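Section 4. Stocking and Facing the Shelves

Read this section after the Merari shelving unit has been assembled and leveled (Section 3). You will need a dry cloth, the stock list, the price tags and a marker.

4.1 Before you load

1. Wipe each shelf from back to front. Let it dry.
2. Push down on the front edge of each shelf with a flat hand. If it rocks, reseat the clips.
3. Clip the price tags to the front edge before any stock goes on. Tags are hard to fit once the shelf is full.
4. Write prices by hand, one figure per box. Go over faded figures as soon as you see them.

Note: Replacement tags are part number 843. Order them from Nakeck.

4.2 Top shelf: biscuits and dry snacks

1. Stack biscuit packets flat with the brand name facing out.
2. Keep one brand to a stack. Start a second stack before the first one leans.
3. Put large bags, such as sev, beside the stacks and never on top of them.
4. Leave cardboard boxes at the end of the shelf, with the barcode label where a scanner can reach it.

Caution: Do not store glass on the top shelf.

4.3 Middle shelf: drinks and pouches

1. Stand juice cartons upright, wordmark to the front.
2. Bring the oldest cartons forward and put new ones behind them.
3. Group pouches at one end. Ketchup pouches slide on bare metal, so lean them against the end of the unit or against each other.
4. To move a single carton, hold it around the middle. Squeezing near the top can open the seam. 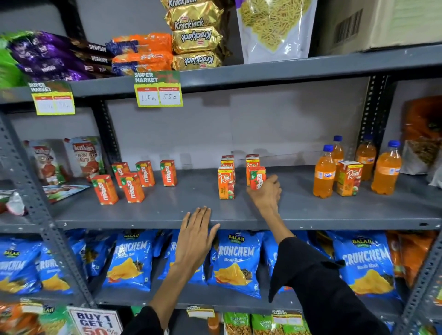

5. Check the date on every carton you handle. Set aside anything that expires within the month.
6. Remove torn packets and loose wrappers from the shelf edge.

Note: A half-full shelf is fine. Keep the cartons near the front - customers often miss what is standing at the back.

4.4 Daily check

1. Face the shelves at opening and again at 4 p.m.
2. Turn any packet that is upside down or back to front.
3. Compare each tag with the price list. If they differ, the price list is correct.
4. Enter shortages on the stock sheet and hand it to Seul-gi Pyo before closing.

For damaged shelves or missing clips, contact Yoon-hee Shin. Spare clips are kept with the tags.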